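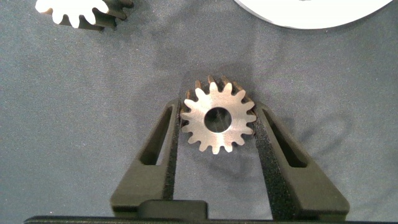 1. Scope of the Clevik Project

This report covers the collection of training examples for Clevik, a student project on the grasping and placing of small machine parts. The work was carried out at the Erkirora teaching laboratory between June and the end of the summer term. Its purpose was to supply the learning group with recordings of a single arm picking up a gear, holding it by the rim and setting it down at a chosen point on the mat.

The set of parts comprised 13 items, chiefly gears in metal and in lighter materials. Metal spur gears received the most attention. Their bright faces change in appearance with a small tilt, and an earlier model trained by the department had placed them poorly. The foam pads on the fingers were kept throughout, as bare fingers tended to let a gear turn when it was lifted.

2. Recording Procedure

Each example was produced by an operator guiding the arm by hand controller. The operator began from a fixed starting pose, completed one pick and one placement, and returned the arm to the same pose. Images and joint positions were stored 30 times per second by the Clollomeck logging program. An example was kept only if the part remained in the grip until release. Failed attempts were saved in a separate folder under the label Văn and were not passed on for training.

Operators were asked to vary the approach angle from one example to the next and to avoid long pauses above the part. Both instructions proved harder to follow than expected late in a session, and 13 sessions were shortened for this reason. 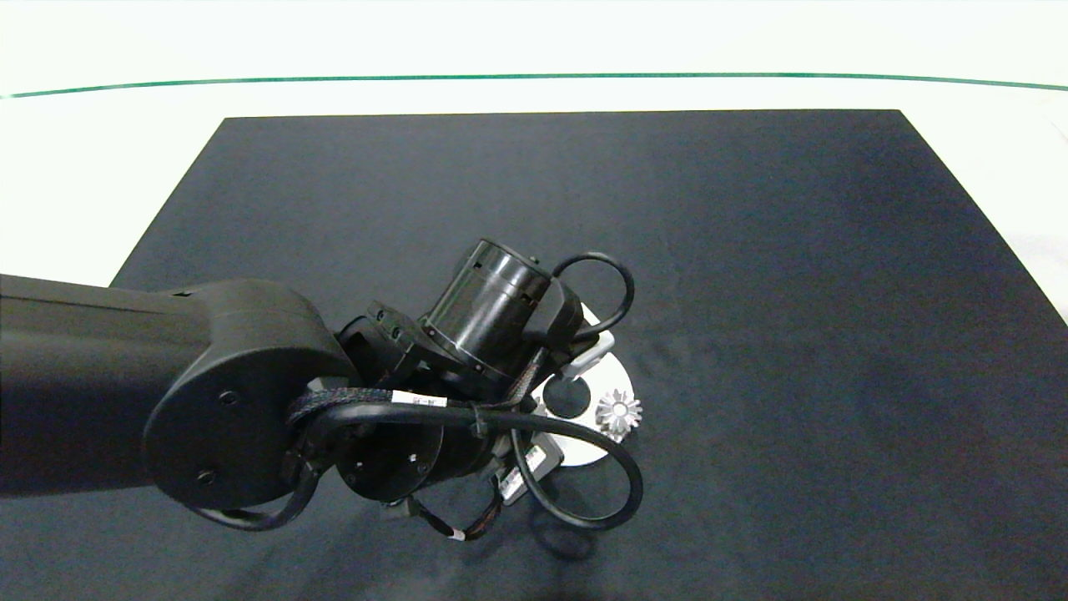
3. Quality of the Examples

The final collection contains 793 accepted examples. Review by the project group found that most were suitable for training without changes, although the overhead view was weaker than the wrist view during the last part of the approach. The cables at the wrist hang in wide loops, and together with the arm they cast a soft shadow on the mat to the right of the gripper. A small silver gear lying close to the gripper can therefore be hard to separate from what surrounds it — a difficulty the wrist view shares only in part. The group recommends that the cables be tied closer to the arm before any further collection.

A second concern is placement. Operators favored the middle of the mat, and the outer areas are thinly covered. Start points for the next round should be drawn at random and shown to the operator in advance.

Submitted September 2020.

Contact the Clevik project office | © 2020 Erkirora | Back to top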